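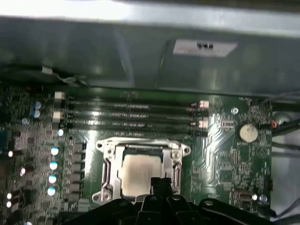
*Processor in its socket, with the case open.*

Most advice on keeping old books at home is passed along by people who have never tried it. I have 200 secondhand novels and travel books in a damp house, and I'm hard to convince.

## Musty smell

Coffee grounds give you a book that smells of coffee and must. Baking soda in an open dish, shut in a box with the book for 6 days, did a little better. Keep the powder off the pages. Cecilia Osei swears by the freezer for smells — I couldn't tell the difference.

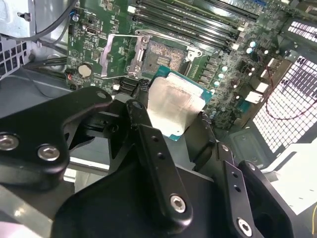 ## Sticky labels

Skip the Pudadent remover, whatever the bottle promises. On a glossy jacket, use a hair dryer on low and peel slowly. On bare cloth I'd leave the label alone, ugly or not.

## Shelving

Books want to stand upright and snug, but you should be able to pull one out without tugging the spine. Leave 2 inches behind them if the wall is an outside one.
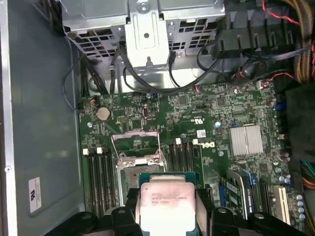

Big atlases are better lying flat, no more than 2 to a pile. Cedar blocks look nice. I've yet to see one do anything for a book.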